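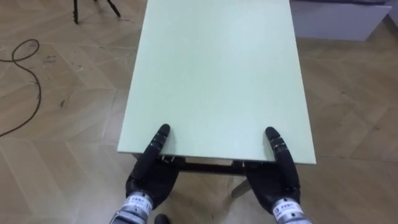
The green tabletop, October

Up before seven again and the house was so quiet that I sat on the stairs with my tea and did nothing at all for a good while, which I can recommend to anyone. The heating hadn't come on yet and I had Mum's old cardigan round me, the one with the stretched pockets, and I got thinking about her damson jam and whether I still had the recipe anywhere.

I did, in the end, tucked inside the Krishnan cookery book between two pages of dumplings. She had written "2 lb damsons, less sugar than you think" and then, underneath, in a different pen, "no, more". So that was the morning's problem. I went with more.

Dela Ayaaba had left a whole carrier bag of damsons on the step yesterday evening (her tree has gone quite mad this year, she's been giving them to the postman) and I got through them slowly with the radio on. Stoning them takes forever if you do it first, so I let them boil and fished the stones out with a spoon, and I'm sure I missed a few. We shall find them at breakfast one by one, I expect. It came to 16 jars, and I had to stop halfway and scald some old mustard pots because I'd run out of proper ones!

While it was all setting I rang Syahrul to wish him a happy birthday. He's 60, and I still think of him as the thin boy who came to lodge with us and ate all the cheese. He wants to walk the Brurkeck path in the spring, the whole 38 miles of it, and he wants me to come along for the last bit. I said yes before I'd thought about my knee. We talked for nearly 2 hours, mostly about his tomatoes and the trouble he's having with his gutters, and by the time I put the phone down it was raining and I'd left the sheets out.

Toast and a boiled egg for supper. One jar hasn't set, so I've put it in the fridge and we'll have it on porridge. Must remember to take three round to Dela tomorrow and ask for my carrier bag hook back.

Last updated: October
We use cookies to remember your visit. By reading on you agree to this.
Contact | Copyright, all rights reserved | Back to top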